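Caltevis planetary gear practice set – my review

I bought this set in August to learn how a planet gear stage goes together, before I open the real gearbox of my bench drill. It cost 188 with shipping, and I have now used it for several evenings.

The main parts are a flat metal plate with a large hole in the center, and small spur gears which go around this hole. 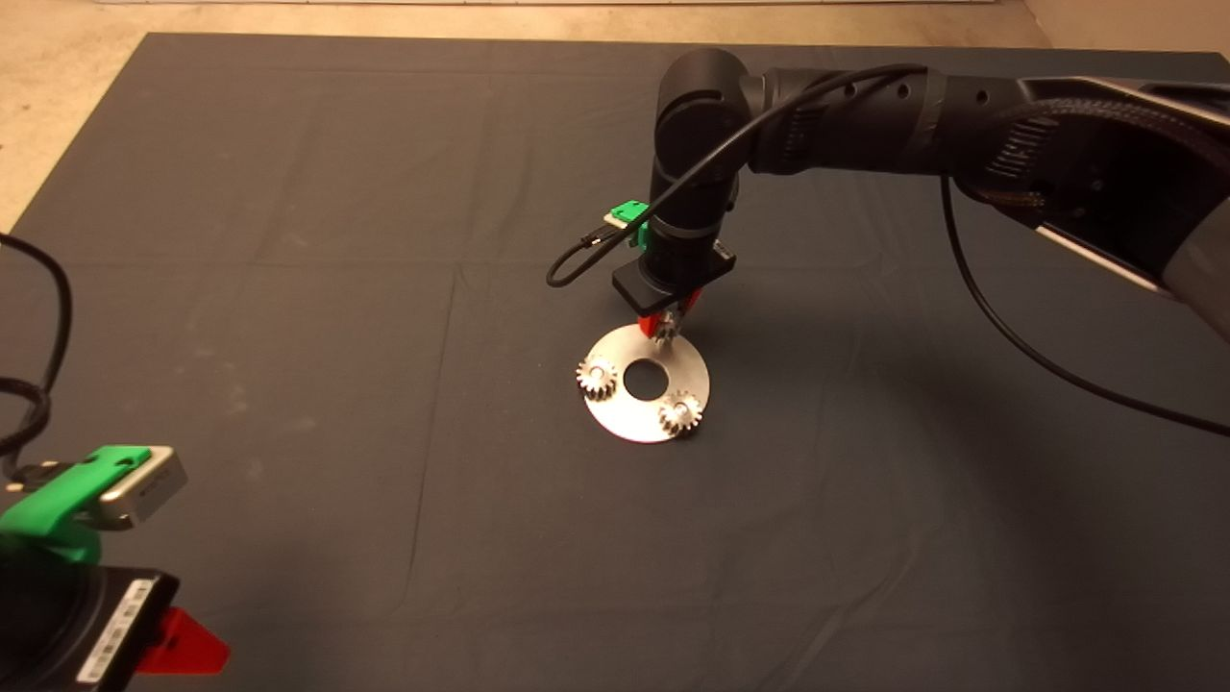
Gears on the plate, over a gray cloth.

The teeth are clean and I found no burrs. The plate is flat and stays where you put it. My only complaint here is the finish – it reflects a lot, so with a strong lamp it is tiring for the eyes.

The gears are small. If you have big fingers like me, you will need some patience. I recommend to lay them flat on a cloth first, with space between them. 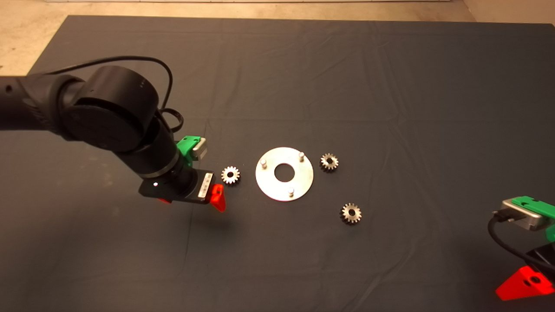
Small spur gears laid out before assembly.

The instruction sheet is the weak point. It has one drawing, and the part numbers (912 and 1007) are printed so small that I had to use a magnifier. I wrote to the seller, and Gráinne Ó Flaithearta answered me the same evening with a better drawing.

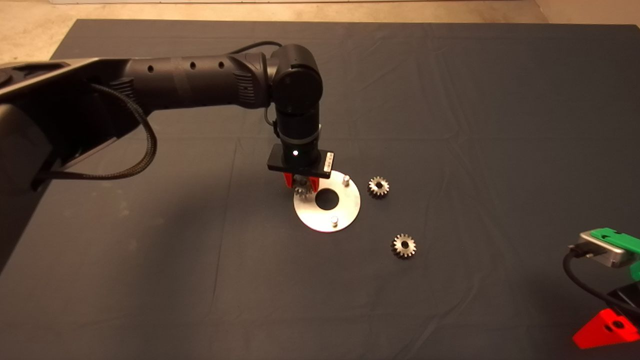
I also tried the older Pratmont set, which belongs to my colleague Fiachra Phelan. It is cheaper, but the gears feel rough when you turn them by hand. With the Caltevis they turn evenly, even without grease.
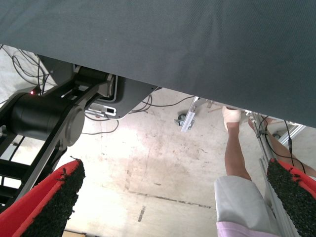
There is no storage box, and for this price I expected one. I keep everything in a jar with a lid. I would still buy the set again – four stars from me.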